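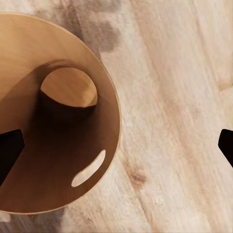
A round wooden bin with a handle slot, from directly above.

Sorting before you move: notes from the Rata Street households

7 May 2020

Several members have written to ask what to do with household things now that the donation room at Wongsuwan Hall is closed. Montri Kaewkla, who runs the room, has sent us his answers, and I have put them together with what I learned while packing up my own place in January.

The donation room is not taking anything at the door. Please do not leave bags on the steps. Two loads were left there last month and both got rained on, and all of it had to be thrown out. When the room opens again it will be by appointment, 12 households a week, and the list will be kept in the order people sign up. There are 138 households on our mailing list, so it may be a while before your turn comes.

In the meantime, sort at home. Montri suggests doing one room at a time and finishing it before you start another. I did not follow that advice when I moved. I had half-packed boxes in every room for weeks and could never find the tape.

Start with what you would not pay to move. For me that was mostly books I had read once and a set of heavy dishes from my aunt. The dishes went to a neighbor on Noden Lane who had been eating off paper plates. Ask around on your own block first. Things that go straight to a neighbor never have to be stored.
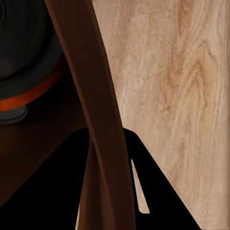

Pale, warm-toned wood at very close range.

Wooden items are the ones Montri gets the most questions about. The room will take solid pieces with scratches, stains or worn finish. It will not take anything with a split leg, a missing shelf or a smell of mold. If a drawer sticks, rub a candle along the runners and try it again before you give up on it. Wipe shelves with a damp cloth and let them dry with the doors open. Do not paint anything for us. People mean well, but fresh paint over old polish peels, and then the piece is harder to place.

Kitchen things are easier. Pots with lids go quickly, and so do sharp knives if they are wrapped in cardboard and labeled. Plastic tubs without lids do not go at all.

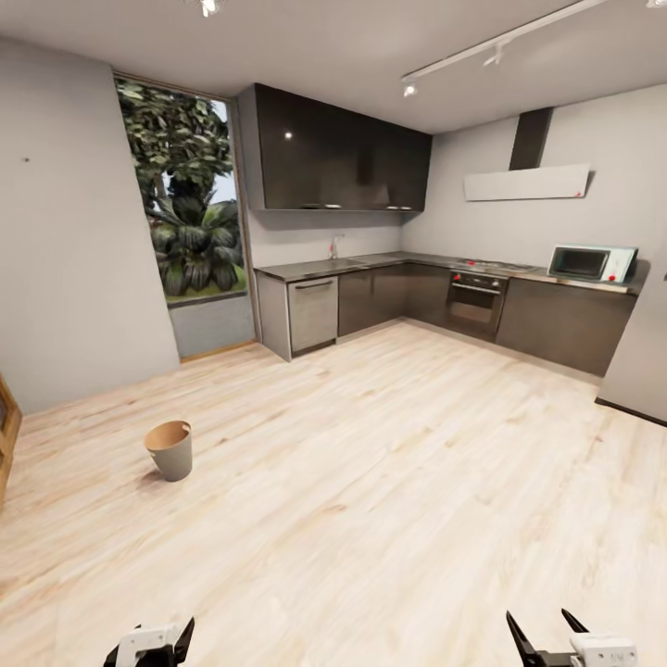
For anything left over, the county transfer station on Himance Road is still open to residents. Bring proof of address and stay in your car until you are waved forward. They take metal and cardboard for free – mattresses cost extra. Mixed loads are charged as trash, so separate things before you go.

To get on the appointment list, reply to this newsletter with your name, your street and a rough idea of what you have. One line is enough. Montri will write back when dates are set.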